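Sat 15 May

Parts sort, second session. Started after breakfast, stopped when the light went.
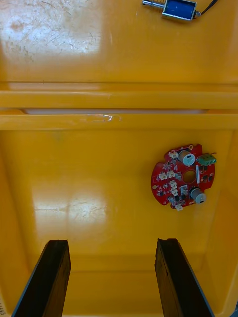 Yellow bin: solenoid on the upper level, red board on the floor.

Cleared the left-hand shelf down to the wood. The yellow bin is now for anything that has been out of its packet and needs checking before it goes back into a drawer. It is shallow, so things can't pile up in it, and the ridge across the middle gives me two areas without cutting a divider. Upper level for electromechanical, lower floor for boards. The plastic is scuffed and the glare off it is a nuisance under the bench lamp. Small black screws would show up well on it. Clear ones, less so.

Solenoid: push-pull type, blue coil body, silver metal frame. Put the meter across it and got 37 ohms, steady. At 12 volts that is a shade under a third of an amp, so just under 4 watts. Fine for short pulses. I would not leave it energised inside a closed box. The plunger moves freely by hand. No return spring with it, and none in the spring tin that fits the collar. Added to the list.

Red board: no paperwork. I think it came in the Lopes order in March, but the invoice only says "module, assorted", which could be any of them. Did not power it. Will trace the supply pins first with the magnifier and a sheet of squared paper. If that takes more than an evening it goes in the spares box.

Resistors are finished. Everything under 1k is in the Sistness drawers, top two rows, ascending left to right. The labels from the Stironex tape are lifting at the corners again on the bottom row. Wiped the fronts with alcohol, let them dry, pressed new ones on. Will look at them in a week.

Natanael Prado rang at lunch about the latch for his hen house door. He wants it to release at dawn off a timer and asked if I had anything suitable. Told him the blue one might do if the bolt is light, and that he should measure the pull needed with a luggage scale before we talk further. He has a Zidano timer already, rated for 3 amps at the contacts, so there is plenty in hand. He will need a diode across the coil. Wrote that down for him as he was not near a pen.

Outstanding:
Return spring, light, to suit plunger
Bag of 50 crimp ferrules
Diodes, check the tin before ordering
Second lamp, or move the first one further back

Swept under the bench. Found the 2 mm hex key.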